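Flernulia Dining Room: Seating and Clearance Works
Progress report to the Ojeda Fund
Reporting month: August
Prepared by Siu-fong Chiang

1. Summary

Clearance of the dining room is complete. Work on the fixed seating is behind the programme agreed with the Fund, with 2 booths still to be reseated. Spending stands at 3501 against an award of 3720. No further money is requested.

2. Work done in the period

The tables were unbolted, cleaned underneath and put back on their original fixings. Three of the floor plates had lost their screws and were refixed with longer ones. Table tops were washed with a mild detergent and wiped dry. One has a chip at the corner, which has been filled and will be left as it is.

Booth seats were lifted in turn, starting from the kitchen end. Crumbs, cutlery and old paper were cleared from the bases and the seat boards checked for rot. One board had softened at the rear edge and was replaced. Seams on the seat covers were inspected and marked with chalk where the thread had gone. Dirk Kramer restitched these by hand with waxed thread, as the covers could not be taken off the boards without tearing the staple line.

Cleaning of the upholstery follows the order set out in the method note: loose dirt first, then the crease between seat and back, then the face of the cushion. Solvent cleaners are not used. The supplier of the covering, Jatik, advised that they harden the surface over time.

3. Waste and packing material

Packing material is the main source of litter at this stage. Replacement parts from Dramodeo come in single plastic bags, and 88 bags had been logged by the end of the period. Clear bags are kept apart from coloured film and from paper. Any that are torn or carry tape go to general waste - the recycler refuses both. Sound bags are flattened and used again for screws and offcuts.

Loose bags left on seats were raised at the last site meeting as a slip risk once they reach the floor. Each booth is now checked before the next is started, and the seat, the table top and the floor beneath are cleared in that order.
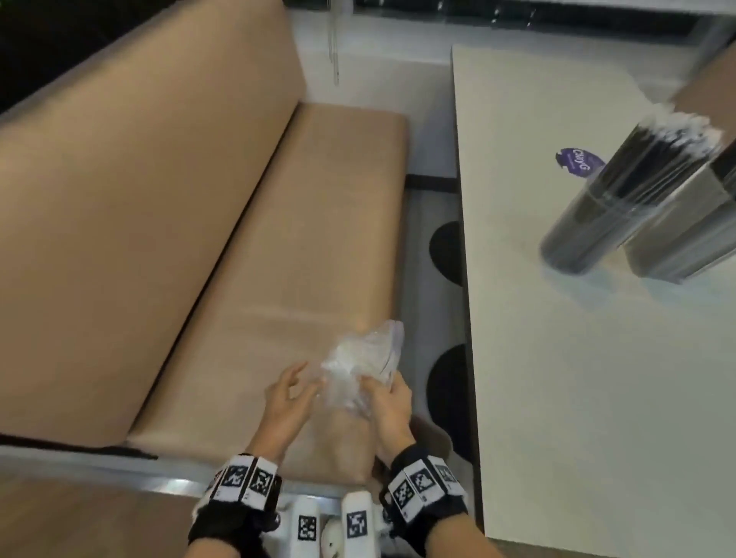
Mairéad Horgan asked that the bags be emptied over a tray before they are flattened, as small fixings had been going out with the waste and two sets of hinge screws had to be ordered a second time. Trays have been in use at both ends of the room from the following shift.

4. Outstanding items

Reseating of the last booths, which depends on delivery of the corner brackets. Geert Dijkstra is in contact with the supplier.

Second clean of the seat creases.

Return of unused thread and staples for credit.

Final accounts will be sent with the closing report.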